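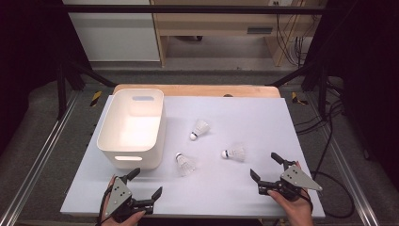

MIVERO (March 26, 2024) – The regional badminton association has fined the Iltari club and ordered it to replay a league tie after players walked off court in protest at a line call, the association's disciplinary panel said.

The panel found that Iltari broke the rule on leaving the court without the umpire's permission during its match against Mikia earlier this month. The club was fined $1,081 and given 10 days to pay or appeal.

Both Iltari players left during the deciding men's doubles with the tie level at 2-2. A shuttle hit close to the back line was called in by the line judge, and the umpire let the call stand. The pair argued for several minutes, then picked up their bags and went to the locker room. They came back after a team official spoke to them, but by then the umpire had ended play and awarded the match to Mikia.

Mikia was given a 3-2 win on the night. That result has now been set aside. The panel said the umpire was right to stop play but should have issued a formal warning first, and that no warning appears on the score sheet.
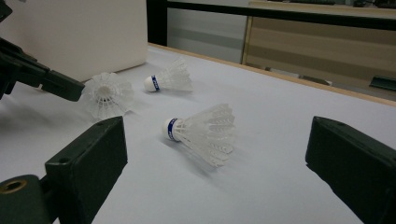
Replay set for neutral court

The deciding doubles will be played again from the start at the Mansour sports hall, with officials from outside the district. The other four matches stand. Each club must name the same pair that played in the original tie unless a player is injured and has a doctor's note.

“We accept the fine and we will pay it,” Iltari team manager Milagros Urrego said. “The players know they should have stayed on court. We asked for the match to be finished, and now it will be.”

Mikia had asked the panel to keep the result and to deduct league points from Iltari. Both requests were turned down. In a short statement, the club said it was disappointed and was reading the full decision before choosing whether to appeal.

The two Iltari players were each given a suspended one-match ban. It will take effect only if they are reported again before the end of next season.

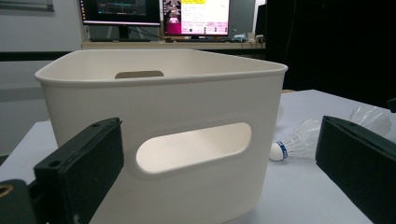
What it means for the table

Iltari and Mikia are level on points in second place, and only the top two clubs go through to the playoffs. A win in the replay would send Iltari through. Mikia needs the same, and a drawn tie is not possible under league rules.

The playoffs were due to start at the end of March but have been put back until the replay is finished and any appeal is heard. Clubs that have already booked travel were told to contact the league office.

The association also said it will remind umpires before the playoffs of the steps to follow when players refuse to continue – a spoken warning, then a yellow card, then a call to the referee.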